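Mailing Things to Us, and Getting Things Back: Your Questions

Welcome! If you've landed on this page you have probably knitted something, or half knitted something, or inherited a bag of something from an aunt, and you would like to send it to the Clemmont Yarn Exchange. We're so glad. These are the questions that come in most often, and I've tried to answer them the way I would if you rang me up, so forgive me if I wander a bit.

What is the exchange, exactly?

You send us yarn you're not going to use, and we send you yarn you might. Every skein you mail in earns credit by weight, and you spend the credit on whatever is on the shelves that month. It started as a swap table at a Tuesday knitting night and it has grown a good deal since then, but the idea is the same as it ever was.

What kinds of yarn do you take?

Wool, cotton, alpaca, silk, linen, blends of any of those, and yes, acrylic too. We get a surprising number of apologetic notes about acrylic, and there's no need! Plenty of our members knit for babies and for dogs, and they want something that can go through the wash. The only things we turn away are yarn with moths, yarn that smells strongly of smoke, and anything that has felted to itself.

Does it have to have a label?

No, though we love it when it does. If the label is long gone, tell us what you remember on a slip of paper tucked in with the skein. "Bought on vacation, maybe merino" is perfectly useful. Please don't guess at fiber content just to be polite, as some of our members have allergies and would much rather see "unknown."

How much do I need to send?

The smallest parcel we can credit is 500 grams. That's five ordinary balls of 100 grams each, or a mixed bag of odds and ends. Below that, the postage costs you more than the yarn is worth to either of us, and I'd suggest finding a friend to share a parcel with. Put both names inside and we'll split the credit however you like.

Can I send partial balls?

You can, as long as each one is wound so it won't come undone on the way. Tie the tail in, or slip it under a few wraps. Loose yarn in a bag has a way of making friends with all the other loose yarn — I once spent a whole evening freeing a lovely blue mohair from a cotton it had no business being near.

How should I pack it?

A sturdy mailer bag is fine for most parcels, and so is any clean box you have at home. Put the yarn in a plastic bag first, press the air out, and seal it well. Leave out the tissue paper and ribbon, pretty as they are, and please put a card with your name and member number inside the bag as well as on the outside.

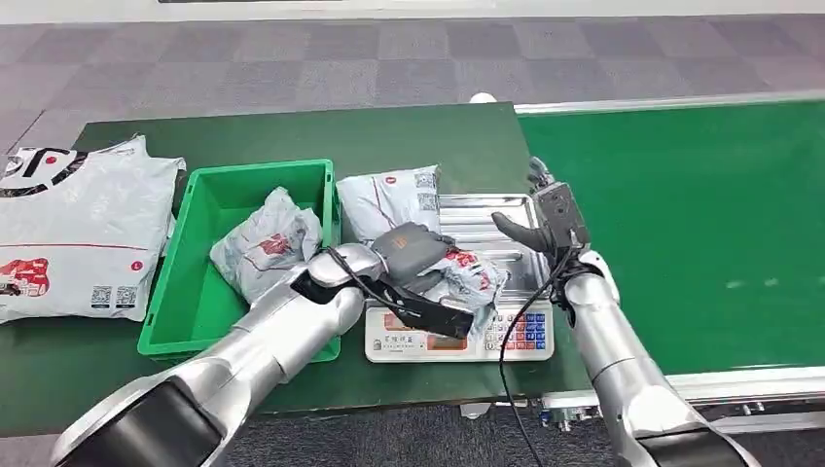
Chaimae Ghoneim wrote to us after her second parcel: I'd been putting the card in loose and it slid right down into the skeins, so now I pin it to the top one with a stitch marker, and then I get my stitch marker back in my next order, which feels like a small present to myself.

We do send the stitch markers back, by the way. Safety pins too.

How long until I see my credit?

Usually 4 working days from when the parcel reaches us. October is slower, when everyone remembers at once that the holidays are coming.

What if you weigh it and get a different number than I did?

Kitchen scales vary, and damp weather can make wool a touch heavier. We use our own reading, but if it's very different from yours, write to Consuelo Requena and she will gladly check it again for you.

Does my credit ever run out?

It's good for 2 years. You'll get an email before it lapses, and you can always pass it along to another member.

Can I ask for a particular color?

You can add it to the wish list on your account page. The most wished-for color at the moment is a soft mustard, with 41 members waiting, so if you have any hiding in the back of a closet, now would be a wonderful time to part with it.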